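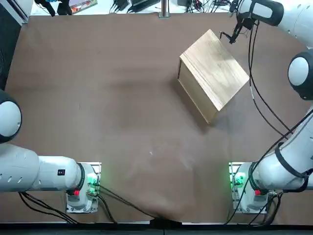 February, bench 2, moisture and glue line notes, cont.

Second round of the adhesive comparison for small plywood enclosures. Stock from the Zorkevstead batch, stored flat since the last entry. Meter on the offcuts read 8 percent at all points except one corner piece at 11, set aside and not used.

Glues: Duvix white PVA (opened in January) and Clorden liquid hide. Same spread on both, one face only, card scraper. Clamp time 35 minutes for the PVA, overnight for the hide glue. Butt joints, no pins.

Broke the PVA coupons first. Mean load at failure 368 N, failures nearly all in the face veneer with the line itself intact. Hide glue mean 164 N, with two coupons letting go cleanly along the line. Both of those came from the end of the row nearest the window, and the glue had skinned over before closing. Open time in the data sheet assumes a warmer room than ours. Morning reading by the sink was 16 C.

So the hide glue number is not usable as it stands. Repeat with parts warmed on the radiator shelf, and close each joint before spreading the next.

Squareness: diagonals on the PVA assemblies agree within 0.5 mm. One is out by 1.2, traced to a side panel cut on the old sled. The fence on that sled has moved again. Do not use it until it is reset against the big square.

Squeeze-out on the inside corners is still a nuisance. Scraping at the rubbery stage works better than wiping, as wiping leaves a film that shows pale under oil. Tried paste wax along the inside edges on one set. It kept the corners clean but I got some on an end and had to sand it back. Tape next time.

Finish test on the Furtună oil has not started. Needs 220 grit and a clean rag, and we are out of 220.

To do:
reset sled fence
order 220
new hide glue coupons, warmed
label the offcut bin by batch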